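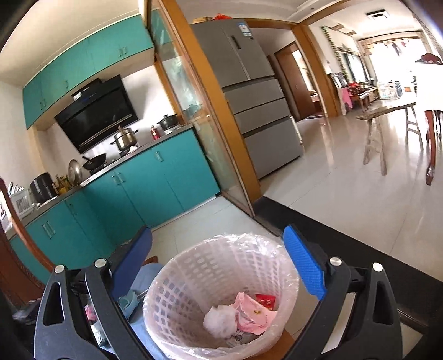 Piyumi Debnath wrote that the trial period should be extended before any purchase is approved, that the replacement finger pads should be priced separately from the kit, and that she would like the list to hear from households where the tool has been used for ordinary chores before the February order closes.

Home | Lists | Archive | Search | Subscribe | Help

To: equipment-review list
Re: Murkero hand-held gripper kit, request for comments

Dear colleagues,

The Nitora office has now read all of the replies received on the Murkero kit and offers the following response. The message that opened this discussion is quoted below for those who joined the list afterward.

> The Murkero kit is offered by Vumden on a trial basis. It consists of
> the hand-held gripper with two fingers, a set of spare pads, the
> carrying case, and access to the upload service. The price quoted to us
> is 240 per kit, with a reduced price of 100 for each additional
> set of fingers. Members are asked to say whether the kit is suitable for
> recording household tasks in occupied homes, and whether the terms of
> service are acceptable.

On the first question, our view is favorable with reservations. The tasks assigned to us were of the plain domestic kind: emptying wastebaskets, folding cloths, and returning small items to shelves. The operators learned the grip in a single morning. The textured blue pads are the best part of the product. They hold thin plastic liners and crumpled paper better than the smooth pads supplied with the Kinyua kit, which we reviewed last year and did not keep.

Our reservations concern the fingers. The black plastic is light, and the cut-outs in it help in this respect, but the screws need to be checked at the start of each session. Two of our operators reported a slight play in one finger after long use. The manual does not say how tight the screws should be. We have asked Vumden to add this to the next edition and have not yet received an answer.

Wastebaskets deserve a separate note. A basket with a loose liner folded over the rim is a harder task than the task sheet suggests. The operator must decide whether to take hold of the liner or of the contents, and the sheet uses the words "clear the bin" for both. We recommend that Murkero divide this into two tasks with separate names. Until that is done, recordings from different homes cannot be compared with confidence.

On the second question, the terms allow Vumden to keep uploaded recordings for 70 days after a household withdraws. We consider this too long. Kitchens and living areas are private places, and much besides the task is recorded in them. We have proposed 3 days and would accept a somewhat longer period if deletion were confirmed in writing.

With regard to the points raised by Piyumi Debnath, we support the extension of the trial. We also agree that pads should be sold on their own. At present a member who wears out one pad must buy a full set of fingers, and the cost is difficult to justify in a small budget.

Members who have comments on the terms of service are asked to send them to the list and not to Vumden directly, so that one reply can be prepared.

Respectfully,
Equipment Review
Nitora office

This site uses cookies to remember your list settings. Accept | Manage preferences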